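Bustgate Community Hall – Walk-Round Safety Checklist, with comments
Checked by Omar Daher, November 19, 2018
Copy to Tamer Mahasneh, bookings

I have gone through the rooms in the usual order, starting at the front doors and working back. Where something was fine I have tried to keep it short, though those of you who know me will not hold out much hope of that.

1. Front doors and lobby
Doors open fully outwards: YES
Mat lies flat: NO
Comment: The left corner has curled up again. I pressed it down with my foot and it rose up behind me like toast. Please could we have the heavier mat from the Henport catalogue, the one we talked about in October? It is 110 cm wide, so it will need trimming to fit the well.

2. Main hall
Fire exit signs lit: YES
Exits clear: NO
Comment: The stacking chairs had crept across the side exit. I moved them back to the stage end, and I would be so grateful if the dance class could put them there too – the tape on the floor shows where.
Chairs sound: 51 checked, 7 set aside with loose backs
Comment: The loose ones are under the stage with a ribbon tied on. Please don't be kind and bring them out again if you are short of seats.

3. Kitchen
Fire blanket on its hook: YES
First aid box complete: NO
Comment: No small plasters, and the burn gel is out of date. I have put both on the shopping list.
Fridge temperature written up daily: MOSTLY
Comment: A few gaps, all at weekends. The pencil had gone missing, so I have tied one to the sheet with string.

4. Back room, worktop
Cloths and tubs kept off the floor: YES
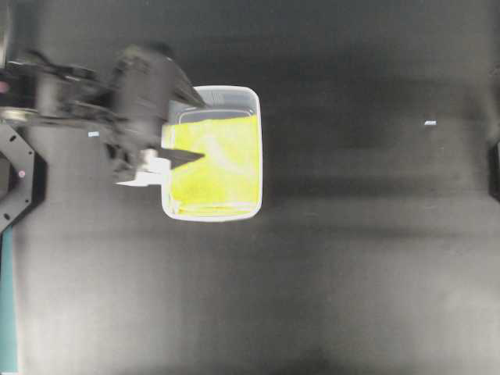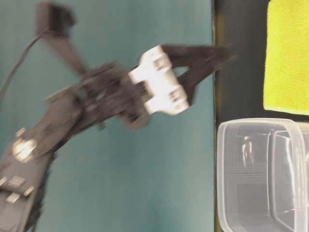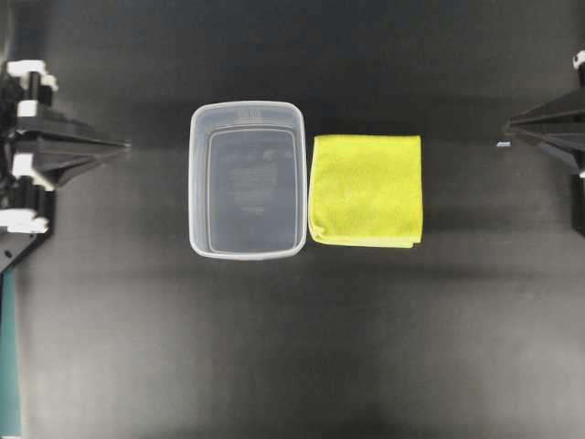
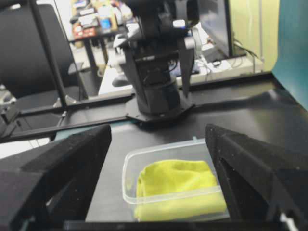 5. Store cupboard
Cleaning products in their own bottles: YES
Top shelf free of heavy items: NO
Comment: The tea urn is up there again, and it is a brute to lift down even when empty. I have moved it to the bottom shelf, next to the Twal floor polish. The steps are sound, but one rubber foot is wearing thin and I would like it replaced before the Christmas fair.

6. Toilets and corridor
Hot water comfortable to the hand: YES
Emergency pull cord hangs to the floor: NO
Comment: Somebody had looped it up out of the way, I expect while mopping. It must hang right down, so that a person who has fallen can reach it. I untied it and tested the alarm, which gave poor Tamer quite a start.

7. Outside
Path lights working: ALL BUT ONE
Comment: The one by the bins is out. Driltness have quoted £37 for the fitting and can come whenever we ring them.
Grit bin full: HALF
Comment: Enough for a frost or two, but I should feel happier with a couple more bags in.

Still to do: mat, plasters and gel, rubber foot, path light, grit. Tamer has the order book.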